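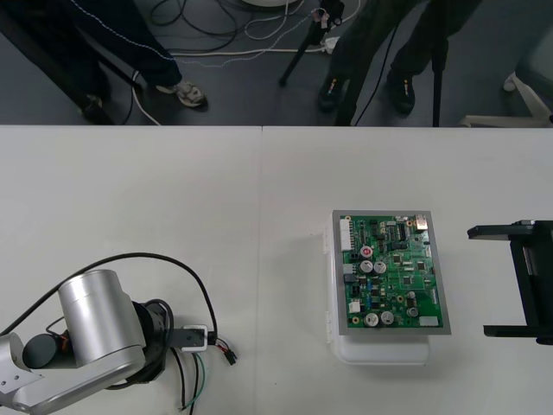 Household and Workshop Tips: Making, Storing and Repairing Political Yard Signs

Prepared for residents of Daltthorpe by the Edus Civic Information Office. Text by Rosalía Urquijo.

Residents who wish to support a candidate or a ballot question often make signs at home. The guidance that follows concerns materials and workmanship only. Rules on size, placement and removal are set locally, and residents should consult the town clerk before putting up any sign.

Choosing the board

Corrugated plastic is the most suitable material for a sign that will stand outdoors for several weeks. Cut it with a sharp utility knife against a metal straightedge, making several light passes. Run the flutes vertically so that the wire stake can be pushed up into them. Cardboard may be used for indoor meetings and for a single afternoon outside in dry weather.

Lettering

Keep the message to the name, the office and the year. Letters should be at least four inches high if they are to be read from a passing car. Mark the baseline in pencil, lay out the longest word first and adjust the others to it. Exterior acrylic paint holds well on plastic that has been wiped with rubbing alcohol and lightly scuffed with fine sandpaper. Allow the first side to dry overnight before turning the board.

Some jurisdictions require a line stating who paid for the sign. Leave a clear strip along the lower edge for this purpose.
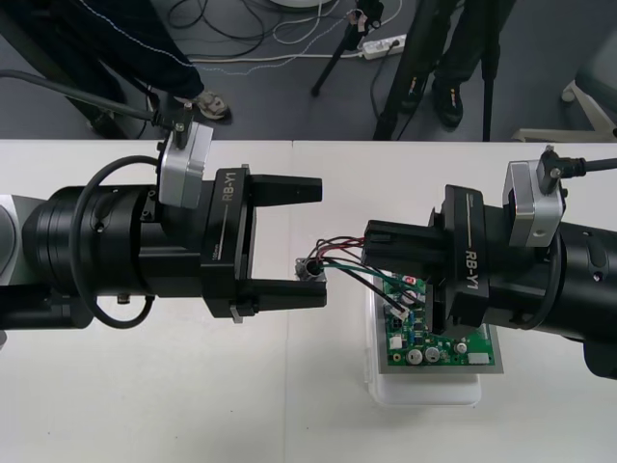 May old signs be painted over and used again?

Most corrugated boards will take a new coat if the surface is clean and undamaged. Apply a bonding primer made for plastic, let it cure for the full time on the label, and use two thin coats of color. Boards that have split along a flute should be kept for practice or cut down into small indoor placards.

Stakes and frames

Push stakes in by hand or with a rubber mallet, holding the wire and never the board. In hard ground, soak the spot the evening before. A wooden frame is advisable for larger signs, with exterior screws at the corners and a diagonal brace at the back. Call the local utility marking service before digging any post hole.
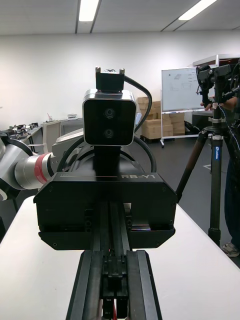 RB-Y1 head unit and camera module.

Storing signs between elections

Remove stakes and store them separately, bundled with twine, their points covered with a length of old garden hose. Wash boards in warm water with a little dish soap and dry them upright. Stacked flat on a shelf, 80 boards take up little more room than a suitcase. Place a sheet of newspaper between painted faces, as paint can stick in an attic that becomes hot in July.

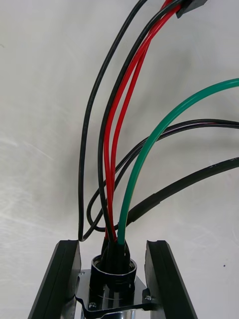 Label the outside of each bundle with the election, the number of boards and the condition of the stakes. Anselmo Arrieta, who maintains the lending shelf at the Edus office, asks that borrowed bundles be returned with the same label attached and any broken stakes set aside. Bundles are limited to 16 boards.

Metal stakes with light rust may be cleaned with steel wool and wiped with a thin film of oil. Unwanted plastic boards are not accepted in curbside recycling in Daltthorpe and should be brought to the transfer station.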